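Choosing and Caring for a Portable Charger: Notes From a Year of Daily Use

Filed under: Everyday Electronics

Readers of this blog have asked on several occasions for a longer statement on portable chargers, and in particular on the small power banks that are now sold at every pharmacy counter and airport kiosk. The following notes set out what I have learned over the past year, during which I carried two such units daily, first the Lasura and later the Wotus. Neither maker has supplied goods or payment to this blog. Both units were bought at the regular price.

My requirements were modest. I travel by train between Wirkesness and the coast on most working days, leaving before 7 a.m. and returning after dark for much of the year. My telephone is old enough that its own battery does not last until evening. I also carry a tablet for reading, and from time to time a colleague, Amparo Echevarría, asks for the use of a port. A charger for these purposes must fit in a coat pocket, must serve two devices, and must not require attention.

On Capacity

The figure printed on the box is the first source of misunderstanding. Capacity is stated in milliampere-hours, and it is measured at the voltage of the cells inside the unit. A telephone is charged at a higher voltage. The conversion uses energy, part of which is lost as heat, and the cable accounts for a further small loss. A buyer who divides the number on the power bank by the number in the telephone's specification will therefore arrive at a result that is too generous.

A more useful figure is the rated capacity, or rated output, which many makers print in smaller type on the underside of the unit. The watt-hour figure is more useful again, as it allows chargers of different design to be compared on equal terms. It is also the figure that airlines refer to. I would advise any reader who intends to fly to confirm that it is legibly printed on the case, and to consult the carrier's own rules before packing. Spare batteries and power banks generally belong in the cabin and should not be placed in checked baggage.
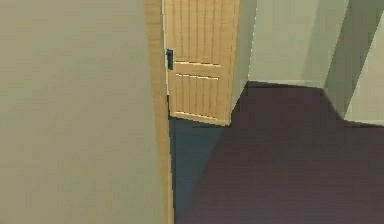
Beige wall and wooden door, rendered view.

On Ports and Cables

The Lasura has two output ports of the older rectangular type and a separate input for charging the unit itself. It served me adequately. Its limitation became plain when both ports were in use, as the available output was then divided and neither device charged at a satisfactory speed. The leaflet does disclose this, in a footnote. I would recommend that buyers look for the line stating total output, and give it more weight than the figure stated for a single port.

The Wotus has one port of each kind, and the newer of the two serves for both input and output. I prefer this arrangement. It permits one cable to be carried in place of two, and on a daily commute that is a real convenience. The drawback is that a worn port would disable both functions at once. I have had no such trouble to date.

Cables deserve more consideration than they commonly receive. In June I became persuaded that the Lasura had begun to fail. Charging was slow, and on some mornings the telephone reported that the accessory was not supported. I wrote to the seller and received a courteous reply from one Hauke Wiegand, who suggested that I try a different cable before returning the unit. The new cable resolved the matter entirely. The old one had been folded into the same pocket for months, and the conductor had evidently given way near the plug. I have since adopted the practice of coiling cables loosely, and of marking each with a strip of tape showing when it came into use.

A short cable is sufficient for most purposes. My present one is 11 inches long and allows the telephone to rest on top of the charger in a bag. Longer cables are pleasant at a hotel bedside but tangle readily in transit.
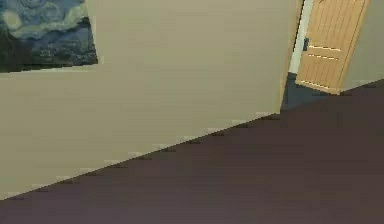 On Heat, Storage, and Charging Habits

Lithium cells are sensitive to heat. A power bank should not be left on a dashboard, on a radiator cover, or under a pillow while in use. A moderate warmth during charging is normal. A unit that becomes uncomfortable to hold should be disconnected and allowed to cool, and if the condition returns it should be taken out of service. Swelling of the case is a more serious matter. A swollen unit should not be charged again under any circumstances, and should be taken to a facility that accepts damaged batteries. It should never be put out with household waste.

For storage over several weeks, a charge near 50 percent is commonly advised. I followed this with the Lasura when I set it aside in favor of the Wotus, and found it in good order when I returned to it. A unit stored empty may discharge to the point where it will not accept a charge again. Trinidad Sepúlveda, who read an early draft of these notes, reported losing a charger in precisely this manner after leaving it in a suitcase over the winter.

Readers often ask whether the telephone may be used while it is charging. It may, although charging will be slower and the telephone warmer. My own habit is to charge during the first part of the journey, with the screen off, and to disconnect when the telephone reaches a comfortable level. I do not wait for a full charge. The last portion is always the slowest, and there is little benefit in holding a battery at its maximum for hours.

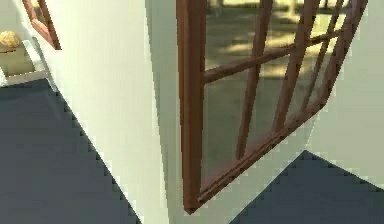
Certain small devices present a difficulty of another kind. Wireless earphones and fitness bands draw so little current that some power banks conclude nothing is attached and switch themselves off. Both of my units did this at first. The Wotus has a low-current mode, entered by pressing the button twice, which keeps the port active. The Lasura has no equivalent, and I now charge my earphones from the wall at home.

On Claims of Long Life

Packaging frequently refers to a number of charge cycles, and I have seen 1000 quoted on a box with no explanation of how the figure was reached. A cycle is ordinarily understood as the use of the full capacity once, whether in a single discharge or across several partial ones. The figure means little unless the maker also states how much capacity is expected to remain at the end of it. Where no such statement appears, I disregard the claim.

I was also asked by Nii Tsikata to comment on the Meesuk, a thinner model that attaches to the back of a telephone by magnets. I have handled one only briefly, in a shop, and am not in a position to recommend it or to advise against it. Wireless charging wastes more energy than a cable does, and a thin case leaves less room for cells – both points should be weighed against the obvious convenience. Should I have the use of one for a longer period, I will report on it separately.

Comments remain open below. Questions concerning a particular model are best accompanied by the watt-hour figure and the total output as printed on the case, as I am otherwise unable to offer a useful reply.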